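Good practice for tabletop pick and place sessions – what are your house rules?
Home Robotics and Automation board, started August 2021

wattlebird
Hi all! I've been put in charge of writing the house rules for our tabletop sessions at Nerkine and I'm having a ball with it, which probably says something about me. At the moment everybody sets up their own way, and when you try to compare results between two people it's hopeless. I'd like a sheet short enough to stick on the wall beside the bench.

What I have so far:

Object set written down before the session starts, with every item named the same way each time.
Starting pose recorded for every item (upright, on its side, flat).
One change per run. If you move the tray, you leave everything else where it was.
Emergency stop within reach of the person running the session, tested before the first run.
Sealed drinks only. Any open liquid stays off the table.

What have I missed? I'm especially keen to hear from anyone who has had their rules picked over by an outside auditor.

gumboot_theory
Love this. We run something similar in Draritdale and the one I'd add is a maximum session length. Ours is 40 minutes and then a proper break. People get sloppy with resets well before they notice it themselves.

I'd also argue with your "one change per run". It's fine for benchmarking, but if you're after variety it will slow you to a crawl. We reshuffle the whole lot between runs and log the layout.

wattlebird
Good point about breaks, that's going in. On the reshuffling I'm still not sold! If a grasp fails and you've moved nine things, how do you know which one did it?

gumboot_theory
You don't, from a single run. You look across the batch. Our last one was 158 runs and the patterns came out nicely.

puddle_jumper
I think you're both right and you need 2 sheets, one for benchmarking and one for collecting. We tried to cover both with one set of rules at Kadlec and it ended up full of exceptions.

My pet subject is the object set. Please write a rule about mixing it up! So many benches are all rigid boxes in sensible colours. We ask for something in soft wrap, something that can roll, something see-through, something very thin and something with no clear grasp point. And a patterned cloth at least some of the time – plain backgrounds flatter everybody's results.

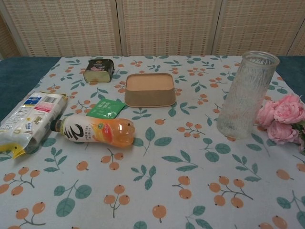
Trelo_fan asks whether a see-through item ought to be compulsory, given how many depth cameras struggle with clear glass, and reckons it would be fairer to score those grasps on a separate line.

puddle_jumper
Compulsory in the collecting set, optional in the benchmark, and yes to the separate line. A tall clear glass and a green sachet lying flat are completely different problems and averaging them tells you very little. Same goes for a bottle on its side next to a crinkly packet of tissues or wipes. I get excited every time somebody posts their scores split out by item, it's so much more useful.

wattlebird
Right, splitting the sheet in two. Should starting pose be a separate column, or part of the item name? I've been writing "bottle, side" and "tin, side" and it's getting messy.

gumboot_theory
Separate column, every time. We had it in the name until April and cleaning up the old logs was miserable. Add a column for which way the cap points as well, if your bottles have caps.

Trelo_fan
Can I put in a word against breakables? I know glass is realistic, but our rule is plastic only until a new program has done a full session at reduced speed. Sweeping up is no fun, and neither is the paperwork.

puddle_jumper
Happy with that as a default. I'd let people sign off an exception, though, or you'll never find out how your grip force settings behave on the real thing.

wattlebird
Reduced speed first, then a signed exception for glass. Done! I'll type up both sheets and post the drafts in this thread. Gumboot, could you send me your column headings before I invent my own?

gumboot_theory
Sure, sending them through tonight. The colour coding is a bit much, feel free to drop it.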